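Home | Courses | Housekeeping Skills | Handouts | Contact

This site uses cookies to remember your login. Accept | Settings

Linen Handling, Unit 3: Folding Terry Towels

Course handout, prepared by Parisa Fallahi
Dalar Training Center

Read this before the practical. You will fold at the long tables and you will be marked on the fold you bring to the front, so practice at home if you can. Any bath or hand towel will do.

1. Why terry is treated separately

In Unit 2 we worked with flat linen: sheets, pillowcases, napkins. Flat linen holds a crease, and you can press it with the side of your hand. Terry does not hold a crease in the same way. The loops push back, and a towel folded into four layers is much thicker than four layers of plain cloth. The outside of the fold comes out rounded. Do not try to flatten it. Pressing hard on terry crushes the pile and the towel looks worn before a guest has used it.

The other difference is grip. Loops catch on each other, so one layer of terry laid on another will not slide easily. If you put a layer down crooked, lift it and lay it again. Dragging it will pull the layer underneath out of line.

2. Weight and size

Towels are sold by weight in grams per square meter (gsm). The practice towels for this unit are 515 gsm. A heavier towel needs fewer folds, or the stack will lean. The written test includes one question on gsm, so learn what the letters stand for.

Property sizes vary. Always ask for the folding card at a new workplace. The card from the Hotel Stastau, which we use in class, asks for a thirds fold on hand towels and a thirds fold followed by a half on bath towels. The Khosravi guesthouse card uses halves only. Neither one is wrong, but a shelf with both kinds on it looks untidy and is hard to count.

3. Lifting by the corner

Start every refold by finding a corner. Pinch it between thumb and finger, raise it straight up, and let the cloth hang for a moment before you carry it over. A crumpled section will usually drop open under its own weight. If you pull sideways first, the part lying flat comes along with it and you have to begin again.
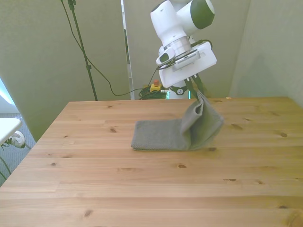 Figure 1. Gray terry towel raised by one corner, the folded section still flat on the table.

Keep the lift low. You need enough height for the cloth to clear the table and no more. Students who lift to shoulder height tend to lose the flat part.

Two corners are better than one on a bath towel. For a hand towel one corner is enough, with the free hand resting on the flat section.

4. The fold, step by step

a. Lay the towel out with the long side toward you. Smooth from the center to the edges with an open palm.
b. Check both faces for stains, pulled loops and loose hem thread. Set rejects aside now. Do not fold them.
c. Bring the left third over. Line up the edge with your eye before you let go.
d. Bring the right third over the top of it. The edges should meet the fold, not pass it.
e. Fold in half away from you.
f. Turn the stack so that the rounded fold faces front. The layered edges go to the side or the back.

Step f is the one most often missed. On a shelf, the person walking past should see folds and no loose edges. This also makes the towels quicker to take down, as the hand closes on one fold and picks up one towel.
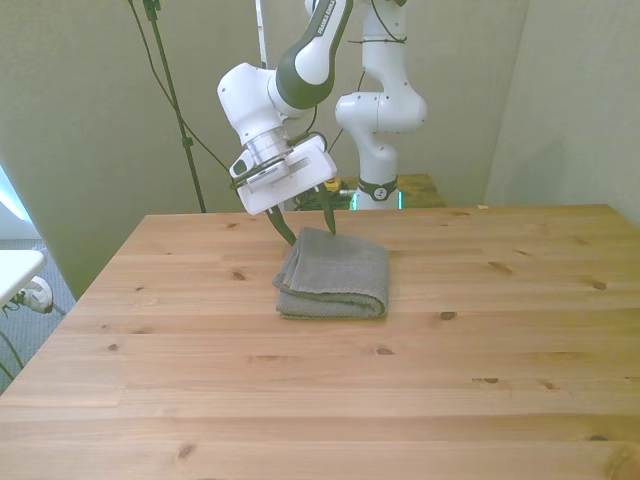 When the stack is down, look at the back edge as well as the front. The back is where layers shift when you let go, and a small ruffle there will grow once other towels are placed on top. Ease it straight with your fingertips, working from the bottom layer up. Then check that the sides are in line. If one layer sticks out by more than the width of a finger, open the last fold and do it again – it is faster than poking at it.

For the practical you will have a clear stretch of table and good light. Bring no rulers. You are expected to judge thirds by eye by the end of this unit.

5. Hems and borders

Most towels have a flat hem at the edge and many have a woven band (a dobby border) set in from the end. Learn to tell them apart by touch. The hem is the finished edge itself. The band lies inside the towel, with pile on both sides of it. It has no loops standing up, so it feels smoother and firmer than the rest.

Use the band as a guide. If it runs straight across the top layer, your fold is straight. If it slopes, the towel was laid out at an angle in step a, and no amount of tidying at the end will put it right. 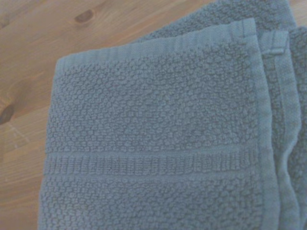

Figure 2. Hem and woven band on a folded towel. Note the change in texture between the band and the pile.

Bands shrink at a different rate from pile. After many washes an older towel may draw in at the band and flare at the end. Fold these by the body of the towel and let the flare fall where it falls. If it shows badly, send the towel to rags.

6. Stacking and storage

Keep each stack to one size and one color. Place new arrivals from the laundry at the bottom so that the same few towels are not used over and over. In class we use the Triteck shelving at the back of the room, with the labels facing out. Leave a hand's width above the top towel.

Before the next class

Read pages 118 to 121 in the course reader. Fold one towel by the Stastau card and one by the Khosravi card, and write down which steps differ. The assessed practical is in May, and the sign-up sheet is by the door of the linen room.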